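How to keep newborn lambs warm on pasture in the first night

Our ewes lamb outdoors in January, behind a wind break. Most lambs need nothing from us. A small twin or a lamb from a young ewe sometimes needs help, and then it is good to have everything prepared in one box.

First, feel inside the mouth with a clean finger. If it is cool, take the temperature. A weak lamb must be dried before you do anything else -- rub hard along the back and the ribs, and leave the head for the end.

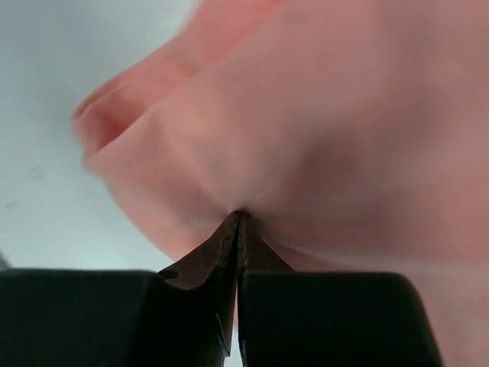 For drying we keep old towels and soft cloths from the house, washed without perfume. Strong smells can confuse the ewe. Plain, smooth cloth like the pink one is good for the face and ears, and a rough towel is better for the body. Put the lamb back under the nose of its mother as soon as it can hold its head up.

Then check that it drinks. Milk out the first drops from each teat, and hold the lamb there with its tail toward you. Look again after 90 minutes. The belly should feel full but not tight.

My neighbor Joscha Bauerfeind writes each check on the fence board with chalk. I use a notebook, and the rain does not reach it.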